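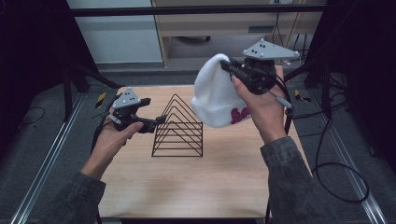 Wayne Bickerstaff says a wire rack is the worst thing you can put a knit hat on, and that I should fold the whole lot into a drawer and be done with it. He went on for a good while about stretched crowns and snagged loops, and now I'm second-guessing myself, so I'm asking here before I go any further.

What I have is one of those black wire organizers, the pyramid-shaped kind with triangles inside triangles, meant for files or books as far as I can tell. It held my bills for years. Then I went paperless in April and it has been sitting around doing nothing ever since. Meanwhile we have 21 knit hats in this house (I counted, it's embarrassing) and they live in a heap by the door. My plan was to stand the rack on the table in the entry and put the hats we wear most on it, one to a slot, so people can grab and go.

The one I'm worried about is the white beanie with the pink cursive writing by the brim. It's really fluffy and I love it, and I don't want to find a big pointy dent in the top of it by Christmas! The others are plain old acrylic and can look after themselves. So, do I slot them in folded, or pull them over the peak like a hat stand, or listen to Wayne? Also does anyone know if the pink stitching will rub off onto white yarn if it's folded against itself?

Jordan Naylor
Posted 4th October in Closets & Entryways
6 people are following this

Juraj Říha
I did nearly this same thing with a letter rack and it's been fine for two winters, so go ahead! Fold them and slot them, definitely don't pull them over the top. Anything that hangs on a point will take the shape of the point, especially a loose fluffy knit, and steaming it back out is a pain (I've done it, with the kettle, and scalded my thumb).

The way I fold is flat on the table, cuff turned up like you'd wear it, then once in half sideways so the cuff ends up along one edge. Drop it in with the cuff at the bottom. The cuff is the thickest part so it sits there nicely and the soft part doesn't have to hold anything up. For the white one I'd keep the lettering on the outside of the fold. Partly so you can see it, and partly because embroidery is scratchy on the back and I wouldn't want it working away at the fluff.

Before any of that, get an old pair of nylons, put your hand inside and run it all over the wire. If it catches anywhere, you've found your snag. Mine caught in two places, both where the rods were joined, and a few strokes with 800 grit paper took care of it. Wipe off the dust afterward or you'll get gray smudges on the white hat, ask me how I know.

On the pink, I've never had thread bleed from sitting dry. Damp is another matter. If it's been snowing, let the hat dry flat on a towel before it goes anywhere near the rack. You can test the thread too: press a damp white cloth on the letters for a minute and see if any pink comes off.

One more thing, a wire rack with nothing in it can slide when somebody yanks a hat out. I stuck felt dots under mine. Some 20 cents' worth of felt and it stays put.

Roland Rowbotham
just use a basket

Gerrit Coetzee
I'm half with Wayne here, sorry Jordan. The wire won't hurt the acrylic ones, but a fluffy white hat by a front door is going to get grubby whatever it's sitting on. Car keys, dog, wet gloves, everybody's sleeves going past. I'd keep that one in a drawer in a cotton pillowcase and use the rack for the rest.

And you won't get 21 in there, not if they're chunky. Pick the ones that really get worn and put the others up on a shelf. Juraj's nylon trick is a good one, I'd do that first.

Jordan Naylor
Thank you all! Ran the nylons over it and it caught once, down near the base, so I'm off to find sandpaper. The damp cloth came away clean, no pink. I'm going to try the white one folded in the front slot for a couple of weeks, and if it starts looking sad it goes in the pillowcase. Roland, I have a basket. The cat is in it.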